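Grindura (control software)

Grindura is a motion planning and control package for robots with two arms. Written mostly by Pichit Sangkhawat at the Endham workshop, later kept up by a small group there. Best known for its handover planner and for the "slack" setting, see below. It is often confused with Brodier, an older single-arm package it took some code from.

Contents
Background
Structure
Handover planning
Perception
The slack setting
Versions
Reception
See also

Background

Work began as a set of scripts for Brodier, which could drive one arm well and a second arm badly. Each arm had its own planner and its own clock. The two drifted apart over a long task, up to 39 milliseconds in the worst logged run, and plates got pulled in two directions at once. Sangkhawat rewrote the clock first, then the planner, then nearly everthing else. The name was picked for an early grinding demo, dropped before the first release.

Structure

Three processes. The planner works out paths for both arms together as one problem, not as two problems patched up afterwards. The follower turns paths into joint commands, 520 times a second. The watcher reads joint loads and stops both arms if either goes over its limit. Stopping only one arm is possible but off by default.

Settings live in one plain text file per robot. Older files from Brodier can be read, though the joint names need changing by hand. Cable length can be entered for each arm, and the planner then refuses any wrist turn that would wind the cable up. Many users skip this and regret it — the most common question on the mailing list.

Handover planning

A handover in Grindura is any moment when an object may be touched by both arms. The planner splits it into approach, shared hold and release. During approach the holding arm is kept still and the other one does the moving. For flat round things such as plates, the object is usually tilted upright first, so the second gripper can come at the rim from the side and stay clear of the worktop.

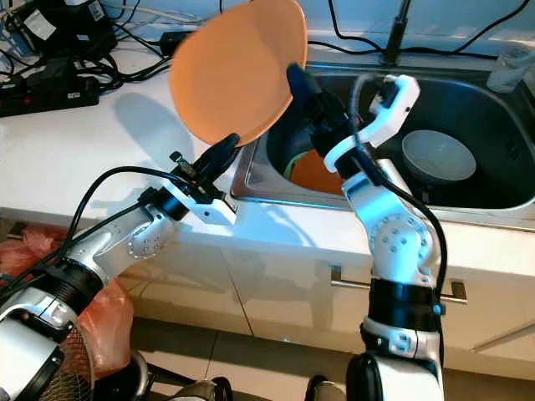
Perception

Grindura does no object finding of its own. Poses come in from outside, most often from Chuensuk, a separate program that fits simple shapes (disc, bowl, cup, box) to depth images. Discs are awkward. A plate seen edge on gives very few points, so Chuensuk keeps the last good fit and moves it along with the gripper until a better view turns up. Works for rigid grips. If the plate slips the fit is wrong and stays wrong, which is why the planner asks for a fresh look before every shared hold.

Clear plastic and polished steel are poorly handled, sinks especially. The manual suggests drawing the sink in as a fixed shape and ignoring whatever depth readings come back from inside the basin. Objects in it can still be fitted if they are a strong, dull colour.

The slack setting

Slack is the distance, in millimetres, by which the two grippers may disagree about where the object is during a shared hold. Default is 7. Lower values give tidier motion but more stops. Higher values let the arms bend the object between them, fine for a cloth, bad for a plate. Before version 4 slack applied to position only, and a twist between the grippers went unnoticed till the load limit tripped.

Versions

Version 2 added the watcher. Version 3 moved the settings into a single file and broke a lot of peoples setups. Version 4, out in September, brought twist into slack and cut planning time for a typical handover to 42 milliseconds on the workshop's own machine. Support for more than two arms was planned for the same release, then put off.

Reception

Users mostly praise the shared planner and complain about the error messages, several of which are still a bare number. The load limits have been called too timid for heavy cookware. A rewrite of the manual was started and is partly done — chapters on calibration and on cable limits are finished, the rest is from version 2.

See also
Brodier
Chuensuk
Two-arm manipulation
Motion planning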